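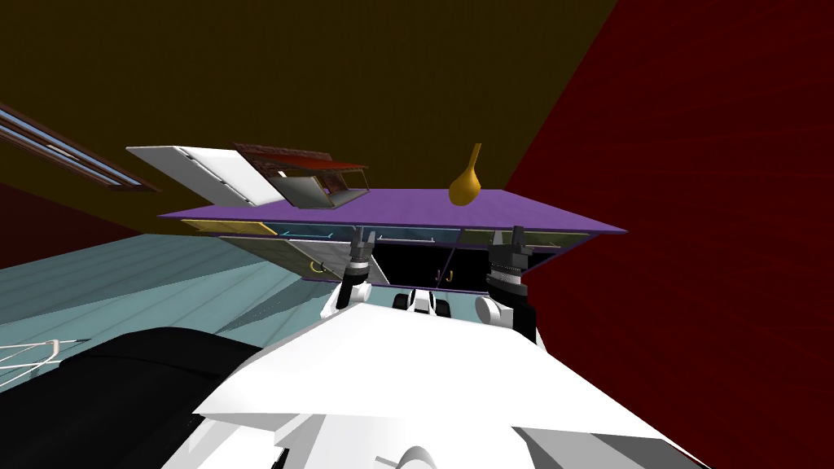 Endia recipe archive, progress report to the Rojanasak Fund
13 Jan 2022

Hello again, and thank you for being so patient while I got this together! I know you asked for a short update, so I'll try to stick to what has moved since the last one and what hasn't.

The good news first. The scanning is done. We have 2,714 recipe cards and loose pages in the archive now, every one of them saved and backed up (the backups live in two places, as you asked). A lot of them came out of kitchen drawers here in Gratport and they look it. There are grease spots right over the amounts, notes going up the side in a different hand, and one rice pudding that has been crossed out and written back in so many times that I gave up and scanned both sides twice.

Typing them up is slower than I told you it would be. I was counting on the text software to do most of it, and it does fine with typed cards, but it makes a mess of handwriting. It kept reading "lard" as "land." So we've gone back to typing the handwritten ones ourselves, in pairs, one reading out loud and one at the keyboard. It's a nice way to spend an evening, but it does eat up evenings.
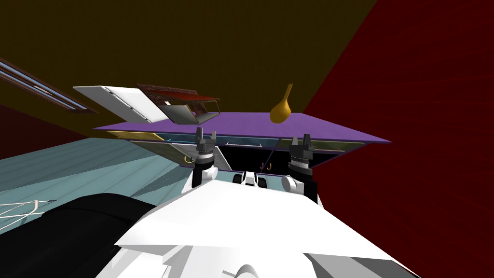

Purple counter and red wall, with the window over on the left.

On the cooking side, we've tested 19 recipes so far. I had hoped for more by now. The trouble is that the old cards leave out so much. "Bake until done" is the whole method on plenty of them, and "butter the size of an egg" started a long argument about eggs. We try each one as written first, then again with our best guess at the oven heat and the time, and only the second version goes in the book. Both sets of notes stay in the archive, so anyone who disagrees with us can go back and look.

Best so far: a sour plum cake that's almost too easy, and a bean soup with way more dill than I would ever have dared to use. Worst: the jellied fish. I'm leaving it in the archive and out of the book, and I hope you'll forgive me.

I also asked the people who lent us cards to read the draft pages, and most of the replies were about the same thing — they want the old measurements kept next to the new ones.

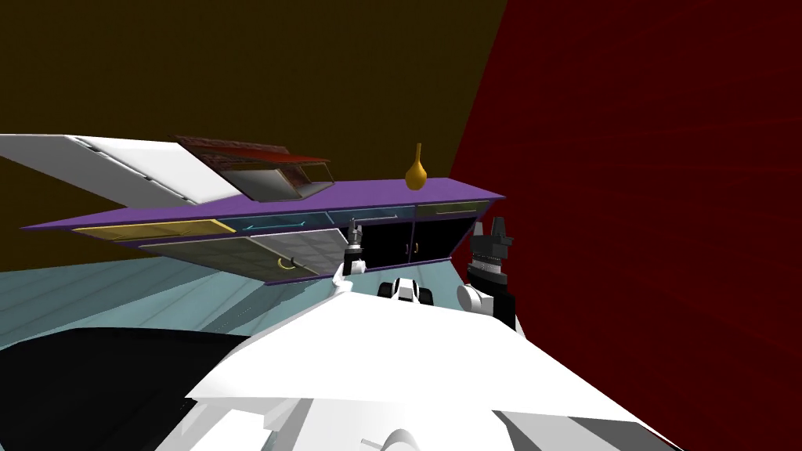

Relu Mihăilă wrote back that if we turn his aunt's coffee cups into milliliters and leave the cups out, it isn't her recipe anymore, and could we please also put back the bit where she tells you to sit down while the dough rises.

We're putting it back. That means a wider column on the left and a longer book, which brings me to money. Prurkia, our printer, has given us a new quote for the extra pages, and it comes in 12 percent over the old one. I can cover that from what we didn't spend on the text software, if you're okay with me moving it across. I'd need a yes from you before I sign anything.

Lamai Sukprasert has started on the index and wants it to work by ingredient as well as by name, so you can look up cabbage and find everything with cabbage in it. It's more work, but I'd use that index myself, so I said go ahead.

Next up is finishing the typing, then the second round of draft pages, which should go out in February. I'll send you a set at the same time, along with the plum cake recipe if you'd like it early.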